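The Two-Button Toilet Deserves Better Instructions

Our building switched to dual-flush toilets last November, and I have been thinking about buttons ever since. The old toilets had a lever on the side. You pushed it down and everything in the tank went through. The new ones have a round button on top of the tank, split into two halves, and nothing on it to say which half does what.

I am in favor of these toilets. Water costs money, and a bowl that needs a small rinse should not get a full one. My complaint is with how they are sold and installed. Ours came through a supplier called Tralura, and the leaflet left on the tank ran to 4 pages. Most of it dealt with the warranty. The flush got a single line and a drawing too small to make out.

So people guess. In my household we pressed both halves together for the first few weeks, which on our model gives the full flush every time. My neighbor across the hall did the opposite and used the small flush for everything, often twice in a row. Neither of us was saving much. The building's water bill for the first quarter was $1,426, almost the same as the quarter before, and the management company, Grustemell, sent around a letter asking us to "use the new fixtures responsibly." The letter did not say how.

A mark on the button would fix this. Some models have one, a small circle and a large circle, or one half plainly bigger than the other. It ought to be standard.

The other thing the leaflet skipped is cleaning. A smaller flush rinses less of the bowl, and in our place that has meant more brushing. I don't mind. It takes two minutes, and I would rather do it by hand than pour in blue tablets that wear out the seals. But a household should know about the extra work before it replaces a toilet that was doing fine.

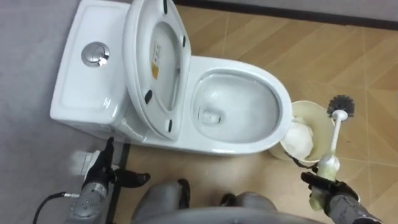 The brush matters too – more than the cleaner, in my experience. A long handle keeps your hand well clear of the rim, and stiff bristles get up under it. Let the brush drip over the bowl before it goes back in the holder, and empty the holder when you mop. Skastora sells a decent plain plastic set, and I see no need to pay more for steel.

As for the buttons, I ended up putting a dot of nail polish on the half that gives the full flush. It has held up since the spring. Grustemell is welcome to copy the idea in its next letter.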